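Bench notebook, July – hand comparison, sleeved multi-finger hand against the two-jaw gripper
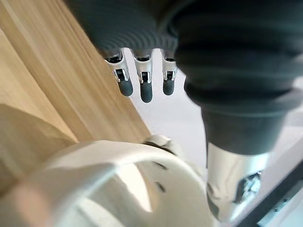 Wrist camera view, sleeved hand fitted, fingers pointing down by the wooden surface.

Present: me (Orla Duggan), Bartosz Chmielewska for the controller, Halina Pawlak in the afternoon. Sławomir Baran has the force gauge and will get this page as well.

Purpose. Fumetdale want a recommendation on which hand goes on the second arm. The candidates are the Brimberg hand with the ribbed sleeve and the Drornard two-jaw gripper we have used since the winter. The question they asked was which one "picks better". I have changed that to three separate questions: how often each one picks a part, how well we can see what it is doing, and how long it takes to change over. The first question cannot be answered properly without the second.

Setup. Same arm, same controller, same speed limit for both. Controller firmware left as it was. The wrist camera stays in the same bracket for both hands and exposure is locked, after auto exposure spoilt the first set by hunting each time the metal joints caught the lamp. Parts are the Zawadzka set: short tubes, flat plates, caps and the moulded elbows. Parts presented one at a time, position varied by hand within the marked area.

09:40. Home position check. Fingers go to the straight-down pose and hold it. With the hand powered and idle the joint readings drift a little on the middle finger and not on its neighbours. Bartosz thinks it is the tendon settling. I think it is the zero offset, which was copied from the old config file. Not resolved. Re-zeroed and carried on.

10:15. Camera view. Looked at this before any picks, as it affects everything after. The ribbed covering takes up a large share of the picture on the right and along the top. It sits so close to the lens that part of it is out of focus. The fingertips are matte dark grey and come out well. The silver joints above them do not: bright highlights along the edges, and the edge finder locks on to those in preference to the fingertip outline. Against a plain white background the tips are easy to separate. Against a dark part they will be harder, and the Zawadzka elbows are black.

Tried masking the sleeve out in software. A fixed mask works while the hand is still, then fails as soon as the wrist turns and the sleeve bulges into the area we want to keep. A mask tied to wrist angle would do it. Bartosz can write one but not this week.

Also tried turning the lamp away from the arm. Highlights on the joints went down, shadow on the work area went up, net result about even. Put the lamp back. A diffuser is worth trying. There should be a sheet of the frosted stuff in the tall cupboard, unless it went to Fumetdale with the last crate.

11:00. Picks, sleeved hand. 200 attempts in blocks, parts mixed. Pick counted as good if the part was lifted clear, held through the wrist turn and released inside the marked area. Result: 186 good. The failures were nearly all flat plates. The fingers close at a slant and push the plate along the surface before they get under it. Caps and tubes gave very little trouble. The elbows were better than I expected, given what I wrote above about dark parts, though with the position coming from the overhead camera the wrist view was not really being tested. Need to repeat with the overhead camera switched off.

Stopped twice for a controller fault, both times "following error, finger axis". Cleared by cycling the enable. Bartosz has the logs. Blocks restarted from the beginning, so the faulted attempts are not in the total. Halina would prefer them counted as failures and she has a point, as the line would have stopped. Agreed to report the figure both ways once Bartosz has pulled the number from the log.

13:30. Changeover. Sleeved hand off, two-jaw on. Around 25 minutes, most of it spent on the cable. The connector faces the wrong way for the arm and the cable has to be threaded past the bracket before the screws can go in. The two-jaw gripper has its own quick plate and is a matter of minutes. If the sleeved hand is chosen it needs an adapter plate and a right-angle connector, and Fumetdale should be told that in the same letter as the recommendation.

14:10. Picks, two-jaw. Only part of the set done before the air supply was wanted elsewhere. No total recorded, as a part-run is no use for comparison. Notes so far: plates are easy with the thin jaws, caps roll out if gripped off centre, elbows need the jaws turned to suit and so need the part angle from the camera. View past the jaws is much clearer. Both tips visible through the whole stroke and nothing bulky near the lens.

15:45. Sleeve. Took the sleeved hand to the side bench and went over the ribs under the magnifier. No splits. Slight polish on the ridges nearest the wrist cuff where they rub in the full bend. Halina asked whether the hand could be run with the sleeve off to improve the view. The maker's sheet says no, as the sleeve keeps dust out of the finger drives. Fengying Shi ran an earlier version bare at Drornard and had to strip it down afterwards. I would leave it on.

A different camera position is the better way round it. Moving the bracket further out from the wrist would get some of the sleeve out of the near field. It would also make the bracket longer, and it already flexes a little on hard stops. Sketch on the next page, two versions, the second with a rib along the back.

Where it stands:

Sleeved hand – good on round and awkward parts, weak on plates, poor wrist view, slow to change, two unexplained faults.
Two-jaw – good on plates, fussy about angle, clear view, quick to change, run not finished.

To do
Finish the two-jaw run, full count, same part mix – OD
Zero offset on the middle finger, check against the maker's file – BC
Fault logs and corrected total – BC
Diffuser, then repeat the edge finder test with a black elbow under the fingers – OD
Longer bracket, print version 2 first – HP
Plates only, sleeved hand, approach height lowered by 3 mm – OD
Ask Sławomir for the gauge back, grip force on both hands before the next session

Later, 17:20. Bartosz compared the offset with the maker's file and they differ on the middle finger only. New value loaded, drift still there but smaller. Left powered in the home pose with logging on, arm brakes applied, sign on the door.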